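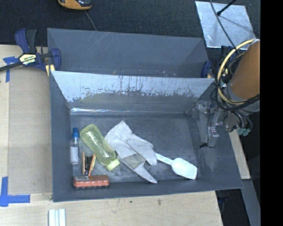 4. Setting Up the Sorting Station

This section covers placement, leveling and first use of the Mesia household sorting station, model 107. Read section 3 (Unpacking) before you begin. The station must be fully assembled, with the side rails locked, before any container is hung on it.

4.1 Choosing a location

The station needs a flat, hard floor. Tile, concrete and sealed wood are suitable. Deep carpet is not, as the feet sink unevenly and the frame will lean once the containers are loaded.

Leave a gap of 2 inches between the back rail and the wall. The lids need this gap to open past vertical. If the station stands in a corner, leave the same gap on the closed side.

CAUTION: Do not place the station against a radiator, a dryer vent or a water heater. Paper and solvent residue can ignite.

4.2 Leveling the frame

1. Turn all feet fully clockwise, then back each one out two full turns.
2. Place a spirit level on the front rail. Adjust the front feet until the bubble is centered.
3. Move the level to the left side rail and adjust the rear left foot.
4. Repeat on the right side.
5. Press down on each corner in turn. If the frame rocks, find the foot that lifts and back it out until it touches the floor.
6. Tighten the lock nuts by hand, then a quarter turn with the supplied wrench.

Note: On floors with a drain slope (garages, laundry rooms) the rear feet may run out of thread. Use the Fludach foot extenders, sold in pairs. Do not stack wood or cardboard under the feet.

4.3 Hanging the containers

1. Hold the container by both side grips with the label slot facing you.
2. Lower the rear lip onto the back rail.
3. Swing the front down until both hooks click.
4. Pull up on the front edge. It should not lift.

Any container fits any position. The Lumdale liner fits the outer positions only. It blocks the center hook if installed there.

4.4 Assigning materials

Slide one printed card into each label slot. Cards are supplied for paper, metal, glass, plastic bottles and mixed waste. Blank cards are included for local categories, such as returnable bottles or batteries.

Collection rules differ from one district to the next. Check with your hauler on the following points before filling in the blank cards:

- whether caps are left on or collected separately
- whether paper labels need to be removed
- whether colored and clear plastic are kept apart
- the smallest item accepted

Small bottles of the kind used for medicine, flavoring or travel toiletries are refused by many sorting plants even when the plastic itself is accepted. If your hauler sets a minimum size, put these items in mixed waste. Prescription containers should have personal details marked out first.

CAUTION: Do not put pressurized cans in any container fitted with a press lid. Do not put loose batteries in the metal container.

4.5 Adjusting the lid damper

The damper is set at the factory for a standard lid. If you have installed the heavier Heinonen lid, adjust it as follows.

1. Open the lid and hold it.
2. Locate the slotted screw on the right hinge.
3. Turn the screw clockwise one half turn.
4. Release the lid. It should close in more than 3 seconds without bouncing.
5. If it closes faster, repeat step 3. Do not exceed two full turns in total.

If the lid stops partway, the screw is too tight. Back it out one quarter turn and test again.

4.6 First-week check

Retighten the lock nuts after seven days of use. Check that the hooks still click and that no container rubs against its neighbor. Surface scratches on the inner walls do not affect use. Bends in the hooks or the rear lip do, and the container must be replaced. Order part 997 for a complete hook set.

Revision record

August 18, 2022: Damper procedure rewritten for the heavier lid (B. Liem). Foot extender note added to 4.2. Checked by Lenni Lindqvist.

Continue with section 5, Cleaning and Liner Replacement.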